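4.2 What the training budget leaves out

The Rillent quote lists 900 practice pads and 134 instruments for the first year. We doubt both numbers. Suturing is hard on supplies – each pad takes a few knots along its incision line and is then of little use for scoring.
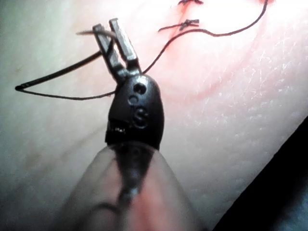 Thread was left out of the quote completely, and so was the cost of replacing worn jaws. The Maldonado plan does budget for jaws, but it assumes a service life that we could not trace to any test. Until May we had used the same figure ourselves, which we now regret.

Figure 3. Suture knots tied on the practice pad.
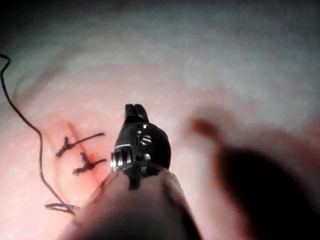

Vunus, in written comments on our draft, objected that 1000 pads would cover any sensible program and that our estimate of 1619 punished careful buyers. We kept our estimate. The comments came with no usage records.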